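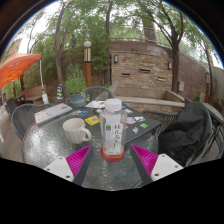
Balkontomaten überwintern, geht das wirklich?

Hallo zusammen! Ich habe dieses Jahr zum ersten Mal Tomaten auf dem Balkon gezogen und bin völlig begeistert, vor allem von der kleinen gelben Sorte Villalba, die eine Nachbarin mir als Setzling geschenkt hat. Jetzt wird es nachts langsam ungemütlich, und ich bringe es nicht übers Herz, die Pflanze auf den Kompost zu werfen. Gegossen habe ich den ganzen Sommer mit dem, was gerade herumstand, meistens mit so einer durchsichtigen Plastikflasche mit weißem Schraubdeckel, wie sie auf dem runden Glastisch steht, und das hat prima geklappt. Aber wie mache ich das im Winter? Ich hätte ein Südfenster im Schlafzimmer (kühl, wir heizen dort kaum) und ein Treppenhaus mit wenig Licht. Der Topf fasst 12 Liter, die Pflanze trägt noch grüne Früchte. Hat das schon mal jemand geschafft?
Elba Benítez, Mittwoch, 20. Oktober 2021

Drucken | Per E-Mail senden

Gion Thaler
Ja, das geht, und es macht riesigen Spaß! Tomaten sind eigentlich mehrjährig, nur den Frost vertragen sie nicht. Nimm auf jeden Fall das Südfenster, im Treppenhaus wird sie dir lang und blass. Vor dem Reinholen schneidest du kräftig zurück, bei mir bleiben vier Blattansätze am Haupttrieb stehen. Die grünen Früchte pflückst du ab und legst sie mit einem Apfel in eine Papiertüte, die reifen nach. Dann die Blattunterseiten gründlich auf Weiße Fliege absuchen, sonst hast du sie bis Weihnachten an allen Zimmerpflanzen (frag mich nicht nach meinem Hibiskus). Gießen nur, wenn die Erde zwei Fingerbreit tief trocken ist, und gar nicht düngen. Ab Februar, wenn die Tage länger werden, frische Erde und ganz langsam wieder mit Dünger anfangen. Meine Hoda hat so den zweiten Sommer erlebt und drei Wochen vor den ausgesäten getragen!

Nahuel Daza
lass es, kauf im frühjahr neue. meine war im januar voller läuse

Garnet Desjardins
Ich würde es mit Stecklingen versuchen, das ist viel platzsparender als der große Topf. Einfach einen gesunden Geiztrieb abbrechen, so lang wie deine Hand, die unteren Blätter weg und ins Wasserglas damit. Nach gut einer Woche siehst du schon die ersten Wurzeln, das ist jedes Mal wieder toll! Danach in einen kleinen Topf mit magerer Erde. Hell muss er stehen, bei uns im Norden reicht das Fenster allein im Dezember nicht, da hängt eine Pflanzenlampe drüber. Die Mutterpflanze kannst du ja trotzdem behalten, dann hast du zwei Versuche. Und heb dir ein paar Samen auf, falls beides schiefgeht. Welche Richtung geht dein Balkon eigentlich?

Kontakt | © 2021 Gartenhilfe Parnum | Nach oben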